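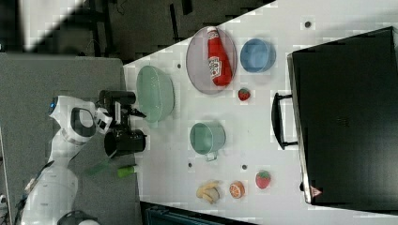 Sorting Food Waste in a Shared Kitchen: Project Report
Houda Nasr
Submitted Thursday, July 30, 2026

1. Background

Gulthorpe is a student residence in Graststead with one shared kitchen per floor. Food scraps are collected for composting at the Tronby site, which rejects any bin found to contain packaging. In October the residence had 8 bins rejected. The project tested whether a change in bin labels would reduce the amount of packaging placed in the scrap bins.

2. Method

Two floors took part. Floor A kept the existing text labels. Floor B received new labels listing the items most often sorted wrongly: tea bags, paper towels, sauce packets and produce stickers. Bins were emptied each evening onto a tray and sorted by hand. Packaging was weighed on a Hagedorn kitchen scale after draining. The trial ran for 16 days.

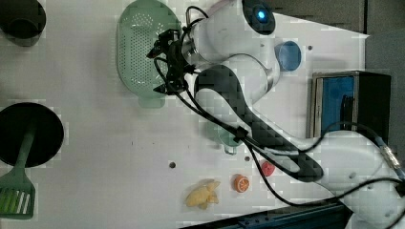 Figure 1. Tabletop with toy foods and a pale green colander.

Residents were told that bins would be weighed but not which labels were under test. Liquids were excluded from all totals.

3. Results

Packaging made up a smaller share of the waste by weight on Floor B. The difference was largest for sauce packets and smallest for produce stickers, which weigh very little and are hard to remove from peel.

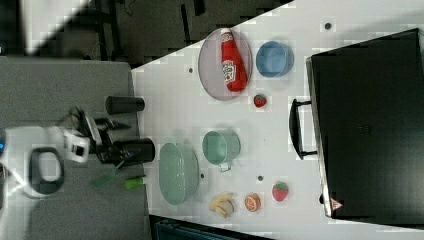

Tea bags were a separate problem. Some brands contain plastic mesh and some do not, and the two kinds could not be told apart once used. All 41 tea bags recovered were therefore recorded as packaging, which probably overstates the total for both floors.

4. Limits

Floor B had fewer residents during the second week. No correction was made for this.

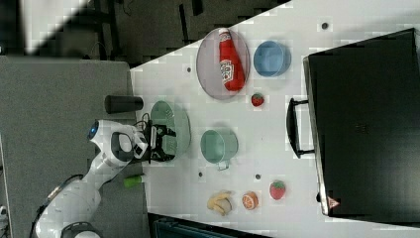 Tronby replied to the draft that weight was a poor measure for stickers, and that a count per bin would match its own inspection rules more closely. A repeat trial should record both.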